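Housing allowance for people moving between towns – residency rule

fimard_renter
Moved from Prokus to Nouri for work. Prokus stopped my housing allowance the day I deregistered. Nouri office says I need 3 months on their register before I can even apply. Is that right?? Rent hasn't stopped obviously. I was getting 228 a month.

kettleblack
It's right. Same country, same tax, different town, go figure. The waiting period came in last February.

oldgate
Not quite right. Waiting period is for the town top-up only. The basic part is national and should follow you. Did they give you anything in writing?

fimard_renter
No, lady at the desk just told me. No letter.

oldgate
Then you haven't been refused yet. Ask for a written decision. You can't appeal a chat at a counter.

kettleblack
Basic part is 136 though. So still down 92 a month for three months, for doing what everybody tells you to do and going where the jobs are.

Marrow22
Unpopular view maybe but I get why Nouri does it. Small town, cheap-ish rents until recently, generous top-up. People were registering at a cousin's place just to get it. Somebody has to pay for that and it's the people already living here.

kettleblack
Any numbers on the cousins? I keep hearing about them. Council report had nothing on it, I read the whole thing.

Marrow22
I live here, I see the mailboxes. Six names on one door.

oldgate
Six names on one door is a rent problem – not a benefits problem.

Marrow22
Can be both.

tansy_j
Moved Esard to Nouri last year, same mess. What worked for me: applied anyway, on paper, kept the stamped copy. They sat on it for weeks then paid the basic part backdated to the day I registerd. Top-up started later, 160 less than I'd hoped for in total but ok. Don't wait till the three months is up to put the form in.

fimard_renter
Which form? There's two on the site and both look the same

tansy_j
The long one. Short one is for changes if you're already in their system. Also bring the lease and the deregistration slip from Prokus, they'll want the orginal. 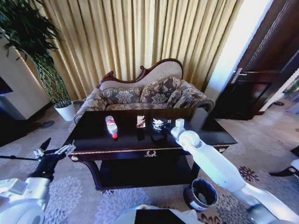

Last edited by tansy_j: 2025-12-06

kettleblack
And if they say no, appeal. Deadline is on the back of the letter, small print.

Marrow22
Fair enough on the basic part, no argument there. If it's national it should follow the person. Still think the top-up is the town's business.

oldgate
Then the town can stop advertising for workers from Prokus. Can't have both.

fimard_renter
ok long form, lease, slip. Slip is in a box somewhere. Going in tomorrow morning, will post what they say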